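How to write a personal union in a nation roleplay when the two parliaments disagree?

Indira Kurup

Hello to all. I am playing in a forum nation game which starts in the year 1840 of an alternate Europe. My country is called the Twin Crowns of Rustum and Ferreira. It has one king, but each half has its own parliament, its own laws and its own treasury. The moderators accepted my claim in December and the map gives me 131 provinces, most of them in Rustum.

Now I have a problem with the game and also with the writing. My neighbor Seritico has declared war on Ferreira only. His declaration says very clearly that he has no quarrel with Rustum. In my constitution post I wrote that "each realm shall decide on war by its own assembly". At that moment I found it a nice detail, but now the Seritico player says that my army from Rustum can not move until the Rustum parliament votes, and that I must roleplay this vote in a fair way. In Ferreira I have only 2,621 regular soldiers and a militia that I never described.

Can one king be at war and at peace at the same time? And is there a good way to write the vote so that the other players do not think I am cheating? I do not want to delete my constitution. I worked on it for a long time.

Abundio Galindo

Yes, a king can be at war with one crown and at peace with the other. Many games allow it and your own text allows it too, so I think the Seritico player has read it correctly. I would not fight with him on this point.

What I would do is separate the three things that you have mixed a little. First there is the declaration of war, which belongs to the assembly. Then there is the command of the army, and this normally belongs to the crown. The last one is money. If your constitution says nothing about who commands the troops in time of peace, the king can move the Rustum regiments to the border between the two realms and stop there. They do not cross. It is a legal action, it is interesting to read, and Seritico must decide if he feels threatened.

For the vote, please do not write the result yourself. Ask a moderator to roll. Before the roll, make one post where you describe the parties in the parliament and what each one wants from the king. A landowner party which asks for lower salt taxes in exchange for its vote is more believable than everybody shouting for the fatherland. In our game we had a rule that such a post gives 2 points of bonus to the roll, and a lazy post gives nothing. If the vote fails, the rule said you must wait 10 turns before trying again — so prepare well.

Also write about the militia now, before the first battle. If it appears with good rifles after the battle begins, then people will really complain.

Indira Kurup

Thank you, this helps me very much. I looked again and the constitution says nothing about command in peace. I will write to the moderator on Wednesday when he is online. One more thing that I forgot: Flurow has an old treaty with "the King of Rustum", signed before the union existed. Does this treaty help me in Ferreira?

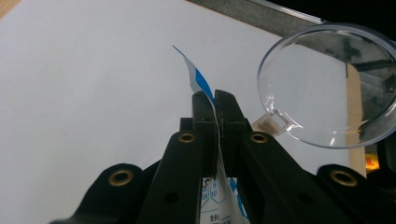 Galindo is right about the vote but I would be careful with the treaty, it depends on the exact words. If it says the king "and his heirs in Rustum", Flurow can stay home and nobody can blame him. If it promises help to the person of the king, you have an argument — not a strong one. Send the Flurow player a private message before you quote it in public. I did it the other way one time and he left the alliance.

And just amend the constitution later. Losing a war is a good reason for it in the story.

Abundio Galindo

I agree with the private message. The amendment should wait until the peace is signed, or Seritico will say that you changed the rules in the middle.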